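# Plivlow: care-home policy statements, coded

A table of public statements and orders on care homes, taken from regional government sources and coded by hand for subject, speaker and stated justification.

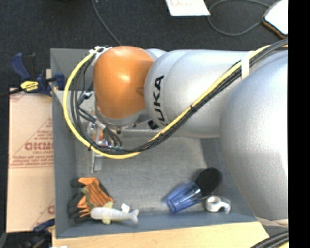
## Contents

| File | What it holds |
|---|---|
| `statements.csv` | 1607 coded statements, one per row |
| `orders.csv` | 596 formal orders, circulars and amendments |
| `links.csv` | pairs joining a statement to the order it refers to |
| `codebook.md` | definitions for every code, with borderline cases |

All files are UTF-8 with comma separators. Empty cells mean the source was silent. The value `unclear` means the source said something and the coders could not agree what.

## Scope

Included: press briefings, written answers, council minutes and published letters dealing with admissions, visiting, staffing, testing or the reporting of deaths in care homes.

Excluded: social media posts, leaked messages, and anything available only as a newspaper quotation. Opposition statements are included if they were made in a chamber or committee and appear in the official record.

Hospital policy is out of scope except where an order covers discharge into a care home. Those rows carry `discharge = 1`.

## Coding

Each statement was read by two coders working separately. Duyên Đồng and Jyoti Tiwari did the first pass. Marina Deligiannis settled disagreements and wrote the codebook. A sample of 100 statements was then recoded from scratch by Kuldeep Mittal, who had not seen the earlier codes; his version is in `statements.csv` under `recode_km`.

The main fields are:

- `speaker_role`: office held at the time of speaking, not later
- `topic`: one of the topic codes in the codebook
- `claim_type`: `fact`, `forecast`, `instruction`, `defence` or `apology`
- `basis`: what the speaker cited, if anything
- `revised`: whether the same office later issued a correction

`defence` and `fact` overlap. A minister who quotes a death count to answer a critic is coded `defence`, with the count kept in `figure_quoted`. Anyone counting factual claims should use both codes.

## Known problems

- Brudside council replaced its minutes with summaries for part of the period. Rows taken from summaries have `source_grade = 3` and should not be used for wording.
- Death counts in `figure_quoted` are as spoken. They have not been checked against registration data, and the definition of a care-home death changed between orders.
- Some orders were amended the same day. `orders.csv` keeps both versions, so a plain row count overstates the number of distinct policies. Group by `order_family` first.
- Page numbers for the March circulars refer to the scanned copies.
- `revised` is blank where no later record could be found. Blank does not mean uncorrected.

## Loading

```
import pandas as pd
s = pd.read_csv("statements.csv", dtype=str)
o = pd.read_csv("orders.csv", dtype=str)
l = pd.read_csv("links.csv", dtype=str)
m = s.merge(l, on="statement_id").merge(o, on="order_id")
```

Read identifiers as text. Several begin with a zero.

## Use and contact

The codes may be reused with credit to the Plivlow project. Source texts remain under the terms of the bodies that published them. Names of residents and relatives have been removed from quoted passages; please do not try to restore them.

Corrections go to Sofia Deligiannis through the issue tracker. Give the `statement_id`, the field and a link to the source page.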